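Vustwood Residents > Meetings > Minutes

Minutes of the Residents' Association meeting

Held on 1/4/26 in the ground floor meeting room, Vustwood House, Mullavton

Present: the chair, the secretary, four members for the flats, two members for the terrace, one person from Uniyal (managing agent) for items 3 and 4.
Apologies were received from the member for the garages.

1. Minutes of the last meeting

The minutes of the January meeting were read and agreed with one correction. In item 5 the word "tenants" must be "residents", as the decision was also for owners. The secretary will change it in the book.

2. Matters arising

The light at the side entrance is repaired. The switch is now on the inside wall and the residents on that side have been informed by letter.

The broken drain cover behind the terrace is still broken. It was reported to the council two times and we have received a reference but no date. The chair will telephone again and ask for the name of the person responsible.

The question of the bicycles in the stairwell was discussed for a long time. Some members think that a notice is enough. Other members said that there was already a notice and the bicycles were standing under it. It was agreed to write to each flat separately, in a friendly tone, and to come back to this point at the next meeting.

3. Heating and hot water

The agent from Uniyal explained the result of the boiler inspection. The boiler is safe and can be used for the next winter, but the pump is old and makes noise at night, which three flats have complained of. The agent has one offer for a new pump, from the firm Cimon, for the amount of 2650 pounds including the work and the removal of the old one.

A member for the flats asked why there is only one offer. The agent answered that a second firm was invited and did not reply. The meeting was not satisfied with this and asked for a second offer before any money is spent. The agent accepted and will send it to the secretary by e-mail.

It was also asked if the hot water can be made a little less hot, as small children live in the building. The agent said that the temperature in the tank must stay high for health reasons, but that a mixing valve can be put in each bathroom. The price for one valve is 74 pounds with fitting. Each household can decide this for itself and pay for itself. The agent will make a short letter with the details. 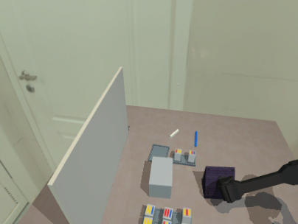 4. Service charge

The agent presented the accounts for the past year. The cleaning has cost more than planned, by 300 pounds, for the reason that the stairs were cleaned extra after the painting. The garden has cost less. The total is near to the plan and no change of the monthly charge is proposed.

One member for the terrace said again that the terrace pays for the stairs but has no stairs. The agent replied that the division is written in the lease and the association cannot change it alone. The member wishes it to be recorded that the terrace does not agree with this. It is hereby recorded.

The accounts were accepted with one vote against. The agent left the meeting after this item.

5. Garden

The hedge along the road will be cut before the birds begin to build their nests, if it is not already too late. The chair will look at the hedge together with the gardener. If there are nests, the cutting is moved to the autumn.

There was a proposal to buy a bench for the place near the washing lines. A bench from the catalogue costs 195 pounds, without delivery. Members were in general positive, but the member for the second floor asked who will bring the bench inside in winter. It was answered that this model can stay outside the whole year if it is oiled. The proposal was accepted with all votes in favour. The secretary will order it and ask for the price of delivery first.

6. Rubbish and recycling

The new bins for food waste are too small for the flats with large families. It is possible to ask the council for a second one without payment. The form for this is with the secretary.

Residents are asked again to fold the cardboard boxes before they put them in the bin. The collectors have left the bin standing full last month.

7. Any other business

A resident has asked to keep the front door open on moving days. This is allowed, but only when somebody stays beside the door.

The key of the meter cupboard is missing. Whoever has borrowed it is kindly requested to put it in the letter box of the chair.

The summer meal was mentioned shortly. No date is chosen. Members will ask their neighbours which weekend is suitable.

8. Next meeting

The next meeting will be called by the secretary when the second offer for the pump has arrived. Points for the agenda can be given in writing until one week before.

The chair closed the meeting and thanked the members for coming.

Minutes written by the secretary. Corrections please by letter or e-mail.

Contact the secretary | © Vustwood Residents' Association | Back to top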